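Vekier Opens Trastcombe Site for Metal Finishing, Adds 9 New Coating Colors

TRASTCOMBE, October – Vekier, a supplier of powder coating and surface treatment services for machined parts, has started production at its new finishing site in Trastcombe. The site replaces the company's older line in Jolow, which will close once open orders have been filled.

The Trastcombe building has 3,000 square meters of floor space, divided between pretreatment, coating, curing and packing. Parts pass through a zinc phosphate wash and a two-step rinse before powder is applied. The curing oven is heated by gas and holds its set temperature across the full width of the conveyor. Rinse water is filtered on site and returned to the first wash stage.

Vekier has also extended its standard color range by nine colors, all of them grays. They are offered in matte and satin and can be ordered in the same batch sizes as the existing range. Samples on steel and aluminum panels are available from the Jolow office until it closes, and from Trastcombe after that.

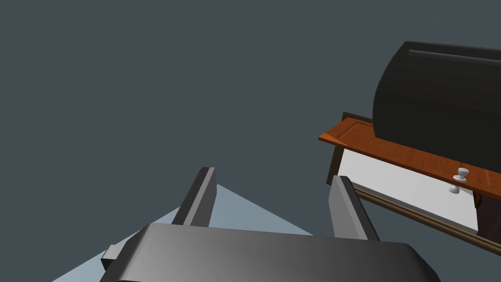
Lighter and darker gray surfaces, computer rendering.

"Most of our customers ask for gray, and until now they had to choose between two," said Paula Nistor, head of coatings at Vekier. "The new range gives them smaller steps between light and dark. Batch-to-batch color difference is measured on every order and the reading is sent with the delivery note."

The company tested the new powders on 1,227 panels before release. Tests covered adhesion, edge coverage, salt spray and impact. Panels that failed edge coverage on sharp corners led to a change in the recommended minimum corner radius – the revised value is given in the design guide.

The site employs about 334 people across two shifts. Gus Rosenthal, who managed the Jolow line, has been named site manager.

Existing part numbers and price lists remain valid. Customers who send parts by freight should use the Trastcombe delivery address for all new orders. The receiving dock opens at 6:30 a.m.

Press contact: Vekier Communications, Trastcombe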